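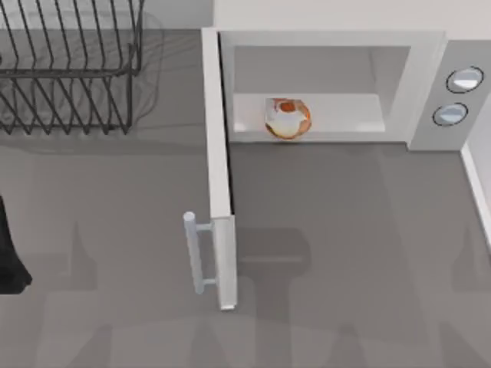
Plollport Support
Ticket: Microwave task never reports complete, arm declines to close door
Product: Gomier kitchen simulation pack, evaluation license
Priority: Normal (customer selected Urgent)
Status: Closed, with a grudge

Customer, Wednesday, 9:10 a.m.

We're evaluating the Gomier pack before deciding whether to buy it. The task is "put the round thing in the microwave and shut the door." The first half goes fine. The item ends up on the tray, the door is wide open, and then both arms back off and the run sits there until the timer expires. The log says:

WAITING: object_settled = false

I have looked at the object. It is as settled as I've ever seen anything be. We're using the two-arm setup, the default counter layout with the dish rack, and the stock control policy from Shahbazi. I attached the view from the overhead camera. Please advise before my trial runs out.

Support, 9:52 a.m.

Thank you for contacting Plollport. Have you tried restarting the simulation?

Customer, 9:55 a.m.

Yes. It restarts beautifully. Then it waits again.

Support, 10:40 a.m.

Thanks for confirming. Please check the following and report back:

Pack and policy are on the same release.
The door joint isn't locked in the layout file.
The item is inside the cavity and not resting on the front lip of the tray.
Physics rate is at the default.

Customer, 11:25 a.m.

Same release, both installed yesterday from your own page. Door joint is free; I dragged it by hand in the editor and it swung shut like a normal door. Physics rate untouched. The item is on the tray, toward the left and pretty close to the front edge, but it's inside.

While I was in there I deleted the dish rack, on the theory that it might be in the way of something. No change. I put the dish rack back and apologized to it.

Support, 1:15 p.m.

Passing this to the second tier. Can you tell us which object you loaded? The catalog name, please, not a description.

Customer, 1:20 p.m.

Your catalog calls it pukum_round_02. I would have gone with "orange and white ball, or possibly a bowl," because from the camera I can't tell and your thumbnail is no help. It came in the Pukum object add-on, which the sales page says is "fully compatible."

Support, second tier, 2:05 p.m.

That helps. The settled check looks at how fast the object is moving and how fast it's spinning. Both have to stay under the limit for 30 consecutive steps. Please turn on the motion readout and send us the spin value after the arms have backed off.

Customer, 2:30 p.m.

Linear speed is zero. Spin is small but it never quits. It creeps up, drops, creeps up again. The longest quiet stretch I got was 17 steps. So the policy is right and I owe it an apology too. To my eye the thing is parked.

Support, second tier, 3:10 p.m.

Reproduced here. The round Pukum items shipped with rolling friction set to zero, so once placed they can keep turning by an amount too small to see. The Shahbazi policy won't touch the door until the check passes. It has no timeout of its own.

Workaround:

Open the object file in the Pukum add-on folder.
Find rolling_friction and copy the value from any of the flat items (the plate works).
Save, clear the object cache, and reload the layout.

Clearing the cache matters. Without it you'll get the old values back and we'll get another ticket.

Customer, 3:45 p.m.

Did that. 3 runs, 3 closed doors, all marked complete. The arm now goes for the handle as soon as the count is up.

Two remarks for whoever collects them. First, a task that can wait forever should say so somewhere other than line whatever of a log. A message on the dashboard would have saved me most of a workday. Second, the microwave has two dials with no markings on them at all. We wanted to try a "set the timer" task next. Is there a labeled version, or are the dials ornamental?

Support, second tier, 4:20 p.m.

Both dials turn and both report an angle, so you can write a task against them. They have no printed markings in this release. A labeled texture has been requested before and I've added your vote. The dashboard message is filed as a feature request, and the friction value is filed as a bug with the Pukum add-on. Fix expected in the August release.

We've extended your trial by 2 weeks. OK to close?

Customer, 4:24 p.m.

Close it. The ticket, I mean. The microwave is already taken care of.

Resolution code: Content defect, workaround supplied
Linked items: missing wait warning on dashboard; unlabeled dials; "fully compatible" wording on add-on page (sent to sales, no reply)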